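The Terirell opened in 1938 and has shown films, with gaps, ever since. I sat through a double bill in September to try the new seats, supplied by Troverico. 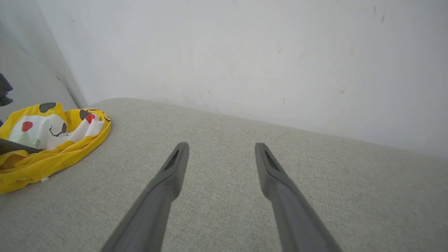 Legroom is good, even in the back row. The fabric is a fine weave in light grey, slightly speckled, and a change from the old red plush. Sound from the left aisle is still muddy. Tickets cost me 3 pounds more than last year.

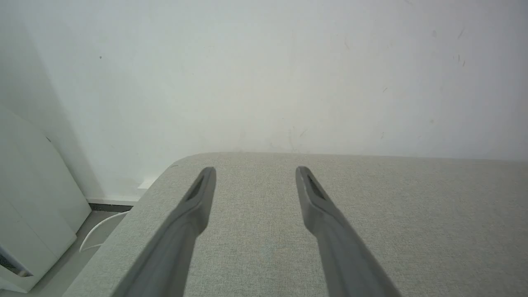
## Verdict

Comfortable for nearly 2 hours, then a bit firm. Four out of five.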